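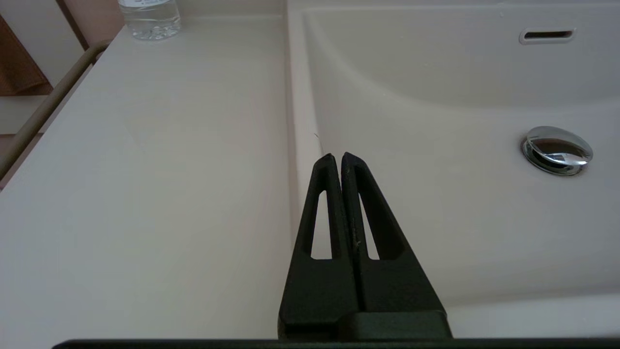

Rosalía Garrido wrote in to say the water shutoff letter gave the wrong street, and she's right, it's Plikley Street, not Plikley Court. Court people, ignore the letter. Street people, please dont.

So, again, from the top. Water off Saturday, November 9, 2024, 8 am until they finish. Both sides of Plikley Street from Testmont up to the school lot. Corner houses on Testmont are on the other main and should be fine. Fill a couple of pitchers Friday night. A bucket for the toilet too if you have kids.

When it comes back on, run the cold in the tub first, a few minutes, then the sinks. Take the little screens off the faucets before you do. In May half of Toledo Avenue had grit in theirs and thought the pressure was gone for good. Brown water is rust from the old pipe. Don't do whites that day.

Old pipe is the reason for all this, 640 feet of it, going out in two stretches. This is the first. Second one not scheduled, will print it when we hear. Sakel is doing the digging and they want cars off the street by 7. Fourteen spots open in the school lot, first come. No overnight.

Meter readings: 93 households sent theirs in, thank you. The rest of you, the card goes in the slot by the side door, or read it over the phone, mornings only. Write the numbers left to right and skip the red ones.

Rosalía also asks if the bill goes down for the day without water. No. Asked twice.

Leaf bags still Tuesday. Paper ones only, tops folded over, not taped. Hydrant on the Testmont corner stays clear, even for five mintues.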